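September, bench notes, hands comparison (part 2)

OK so the old two-jaw grippers are off and the Fuvberg hands are on, both sides. Took me and Tayla until 4 to get the wrists seated, mostly because I'd put the left adapter plate on backward. Sorry Tayla!

Same arms, same controller, same pickup task as last time: pillow on the floor by the sofa, grab it from both ends, lift. With the jaws we got 9 good lifts out of 41 tries, and most of the misses were the fabric bunching up and sliding out. The fingers ought to be kinder to it, but they're slower to close and I'm not sure yet that the controller likes waiting for them.

First thing I noticed is the thumbs. They get to the pillow way ahead of the other fingers, and the two sides don't arrive together. The right one makes contact while the left is still hovering by its corner.

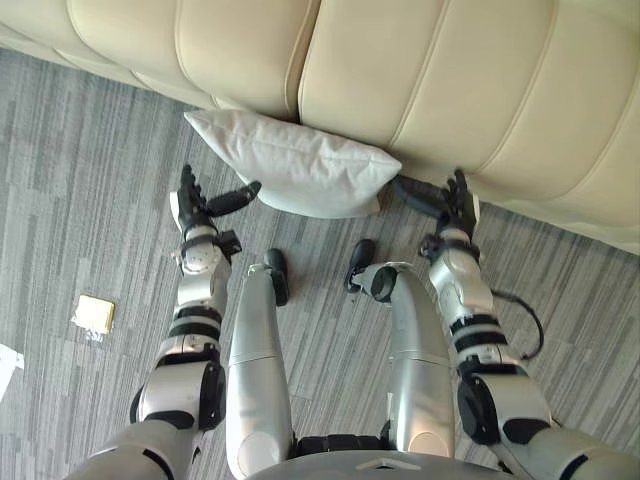 Declan thinks it's a timing offset in the left driver, I think it's the head camera calibration (we had a bet like this in Pliniditz and I lost). Going to swap the drivers side to side after lunch and see if the lag moves. Kai-wen, please don't reflash anything before then.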